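About Cokunari

Furnished rooms and small apartments for people who are in town for work, study or family, and who need to stay longer than a hotel makes sense.

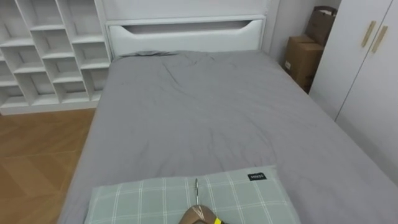

Who we are

Cokunari rents furnished rooms by the month. Our guests are mostly traveling nurses, people on a short work contract, graduate students between leases, and families who have a relative in the hospital and want to be close by. The shortest stay we offer is 30 nights. There is no longest stay.

The company was started by Alaric Zamora, who still runs it. He had been renting out the upstairs of his own house on Fukden Street to contract workers from the paper mill, and when the house next door came up for sale he bought that too. For the first few years the business had no name. Bills went out under his own, and people found us through a card on the board at the laundromat.

The name Cokunari came later, when we took over the Okafor building and needed something to put on the lease forms. It was a word one of Alaric's daughters made up for a board game. It was short enough to fit on the mailbox and no other business in the state was using it.

The houses

We have three properties, all within walking distance of the bus line.

Fukden House is the original. It is a wood frame house with a shared kitchen on each floor and a back porch that gets the sun until late in the day. The stairs are steep. If stairs are a problem for you, tell us before you book and we will offer you something on the ground floor.

The Okafor is a brick building that used to be offices above a shoe store. The rooms there are larger and each has its own bathroom. The windows on the street side were replaced the year we moved in, and the street is much quieter than it was. Delivery trucks still stop at the bakery across the way before six in the morning, so light sleepers usually ask for the back.

Zarnico Court is a row of one-bedroom apartments around a parking lot. Each has a full kitchen and a washer and dryer. This is where we put families, and it is the only one of our properties where we allow pets. We take cats, and dogs under 40 pounds.

What is included

Rent covers heat, water, electricity, internet and trash. There is no separate utility bill at the end of the month. Every room has a bed, a desk or table, a chair, a lamp, a dresser or closet, and curtains that close all the way. Sheets, pillows and towels are provided. We change the linens every two weeks, or you can pick up a clean set from the hall cabinet whenever you like and leave the used ones in the bin.

Kitchens have pots, plates, a coffee maker and a toaster. We do not provide food, but there is a shelf in each shared kitchen for things that guests leave behind when they move out. Anything on that shelf is yours if you want it. Please check the date on it first.

Parking is free at Zarnico Court and at Fukden House. The Okafor has no lot. The city garage one block over sells monthly passes, and we can give you the form.

How we rent

We ask for a deposit of $300, which is the same for every room. It is returned within 9 days of the day you leave, less the cost of anything broken. Ordinary wear is our business and we do not charge for it. A scuffed wall or a worn towel will not come out of your deposit.

We do not ask for a credit score. We ask for photo ID, a phone number that works, and a note from your employer, school or hospital social worker saying why you are in town. If none of those applies to you, call the office and talk to us. We have rented to plenty of people who did not fit the form.

You may leave early with two weeks' notice. We started doing it this way after watching nurses have their contracts cut short and still owe rent on a place they could not live in. It costs us some money every year and we have kept it anyway.

The people who work here

The company is small. Alaric handles bookings and leases and is usually the person who picks up the phone. Two people clean and turn over the rooms, and both have been here longer than the Okafor building has. Repairs are done by us when we can and by a licensed plumber or electrician when we can't. There is an after-hours number on the inside of every front door – please use it for leaks, lockouts and no heat. Everything else can wait until morning.

Our winters are long, and the boilers are serviced each November. We post a notice a week ahead and the heat is off for part of one day.

Around the neighborhood

The hospital is a 15-minute walk from Fukden House and a little more from the other two. The college is on the same bus line, going the other direction. There is a grocery store on the corner of Fukden and Mill that stays open late, a hardware store, a public library with good desks on the second floor, and a diner that closes at two in the afternoon. The river path starts behind Zarnico Court. It is plowed in winter as far as the footbridge.

Visiting and contact

You are welcome to look at a room before you take it. If you live too far away for that, ask and we will walk through it with you over the phone. We do not rent through any of the big travel sites, so if you see one of our rooms listed on one, it was not listed by us and you should not send money.

The office is on the ground floor of the Okafor, in the door to the left of the stairs. Hours are 9 to 4. If the door is locked during those hours, one of us is at another house and will be back shortly. Knock again or leave a note in the slot.

Page last updated 7 April 2018.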